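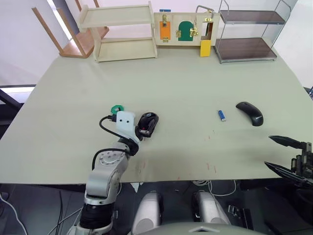

Two-armed robot back at work, but for how long?

October 15, 2026

The two-armed bench robot at Farkedgate is running again after 17 days down, and the firm that looks after it says the trouble is fixed. We've heard that before.

Grasska, which holds the service contract, blames a worn cable on one wrist. Its technician, Lorenz Koller, replaced the cable, reset both grippers and ran 300 test grasps before signing the job off. The bill came to $2,955, travel included.

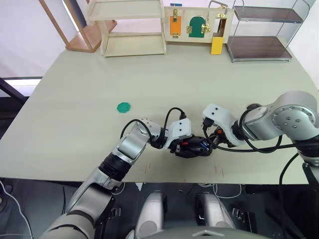

The grippers near the centre of the bench at Farkedgate.

"It passed every check we gave it," Koller said. He would not say how long the new cable should last, and Grasska's written report doesn't either.

The last one was fitted in June and logged 411 hours. Branwen Lloyd, who manages the workshop, has asked for a spare to be kept on site and for the cables to be looked over weekly. Grasska has agreed to the spare. The weekly check would cost extra, and Lloyd has yet to see a price.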